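Skip to content
Search this site Search Type and press Enter
Print this page | E-mail this page

# Prendia Marmalade Set Records

Data card and README for the table of small-batch marmalade cooks kept by Solange Lecomte and Sigrun Sandberg.
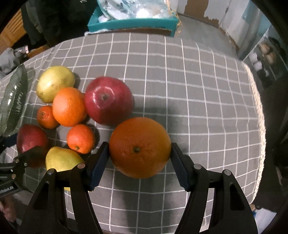 **What does one row in the table stand for?**

One row is one pan of marmalade, from the first weighing of fruit to the last filled jar. A recipe cooked three times gives three rows.

## Contents

The release is a single comma-separated file, `batches.csv`, with 173 rows. Text is UTF-8. Weights are in grams, temperatures in degrees Celsius, times in minutes. Empty cells mean the value was not recorded; zero means zero.

## Columns

- `batch_id`: integer, assigned in cooking order. Gaps are batches that were never finished.
- `fruit`: orange, lemon, grapefruit, or mixed.
- `fruit_g`: whole fruit, washed, before cutting.
- `peel_cut`: fine, medium, or coarse.
- `soak_h`: hours in water before the first simmer. The only time column not in minutes.
- `sugar_g`: all sugar added, including any added late.
- `water_g`: water at the start. Top-ups go in `notes`.
- `boil_min`: minutes from full rolling boil to heat off.
- `end_temp`: last probe reading before heat off.
- `set_score`: 0 to 4, see below.
- `notes`: free text, not normalized.

## Set score

Scores are taken the next day on a jar stored at room temperature. The jar is opened, tilted to its side, and watched for 30 seconds.

0: runs like syrup
1: thick but flows freely
2: slumps, holds a soft edge
3: holds its shape, spoon leaves a clean mark
4: stiff, cuts like paste

Sandberg scored every batch. Lecomte rescored 46 of them without seeing the first score. Her values are in the `notes` column with the prefix `SL:`. Most disagreements are between 2 and 3.

## Known problems

The early batches were measured with a Stukis probe that read high in boiling water. Those readings are left as written. Do not pool `end_temp` across the probe change, which is marked in `notes` as `new probe`.

Batches under 500 g of fruit lose water faster in the same wide pan. Compare them only with each other.

Pectin was not measured. The pips and pith were boiled in a cloth bag in every batch, but the bag was squeezed harder in some than in others, and there is no column for it.

Altitude is constant. All cooking was done in the Jikovell kitchen.

## Loading

The decimal mark is a period. Fields in `notes` may contain commas and are quoted. Spreadsheet programs sometimes read `batch_id` as a date; import that column as text if this happens.

## Changes

December: `peel_cut` values "thin" and "fine" merged. Two duplicate rows removed. Column `jar_count` dropped, as jar sizes varied.

## Use

Free to copy and change with credit to both authors. Corrections should quote the `batch_id` and the column name.

Print this page | E-mail this page

This site uses cookies to remember your settings. Accept Decline Cookie policy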